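How Loud Is the Urwood Library? My Sound Project Report

14 comments
Share 8

So for my project this term I decided to find out which parts of our school library are quiet enough to study in. I picked it for a pretty selfish reason: I do most of my homework in there, and I can never find a spot where I don't end up listening to somebody else's conversation. My partner was Damián Espinoza, and Mr. Onishi (Noboru Onishi, he teaches our physics section) let us borrow the sound meter from the science office for all of June.

The Urwood library is one long room with a lower ceiling at the back, where the reference shelves are. There's a front desk, a bunch of tables in the middle, a row of single desks along the windows, and then a corner with beanbags that everyone calls the Rivadeneira corner because that's the name on the plaque. My guess before we started was that the window desks would win. Damián bet on the reference shelves. We shook on it, loser buys lunch.

Our method was simple. We chose 8 spots and put a piece of masking tape on the floor at each one so we'd stand in the same place every time. Then we took a reading at each spot before school, at lunch, and right after the last bell. The meter gives you a number every second, so we let it run for two minutes and wrote down the average and the highest number. I typed it all into a spreadsheet at night, and by the end we had 200 averages to work with (a few got thrown out, more on that later).

I thought this part would be boring but I got really into it! You start noticing stuff. The printer by the front desk is way louder than any person in the room. The heating vent over the middle tables makes a low hum that you don't hear until it shuts off, and then it's like your ears pop.
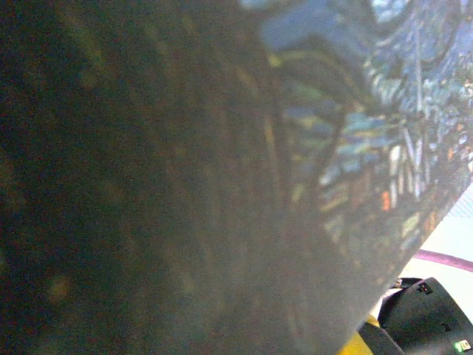

The readings we threw out were mostly my fault. On the second morning I had the meter on the wrong setting – it has a "fast" and a "slow" response, and we were supposed to use slow. Damián caught it when the numbers were jumping all over the place. We also lost one lunch because the drama club was rehearsing in the hallway with the doors propped open, and Mr. Onishi said it was our call whether that counted as normal library noise. We argued and decided it didn't. I still kind of think it should have.

Okay, results. The reference shelves were the quietest spot at every time of day, so Damián got his lunch (a burrito, extra guac, thanks a lot). The window desks came in fourth. I think it's the glass, plus the bus loop is right outside, and after the last bell those buses just sit there idling. The Rivadeneira corner surprised both of us. It was third quietest even at lunch with people in it, and my best explanation is that beanbags and carpet soak up a lot of sound. The loudest was the table closest to the printer, no contest.

We also asked people to write down where they thought the quietest place was, and most of them picked the window desks like I did. I think windows just feel calm, so you assume they're quiet. If I did this again I'd ask way more people and I'd ask them before they saw us walking around with a meter.

Other things I'd change: I'd use two meters at the same time, so that we could compare a loud spot and a quiet one during the same two minutes. I'd also measure in the winter, when the heat runs all day. And I'd label my spreadsheet columns from the start – I had one called "new" and one called "new new" and it took me a whole evening to sort out which was which.

Our librarian has a copy of the results now and she's asking if the printer can move to the copy room. No answer yet. Thanks to Damián, Mr. Onishi, and everybody who put up with us standing next to their table holding a beeping box.

1,573 views
Share this report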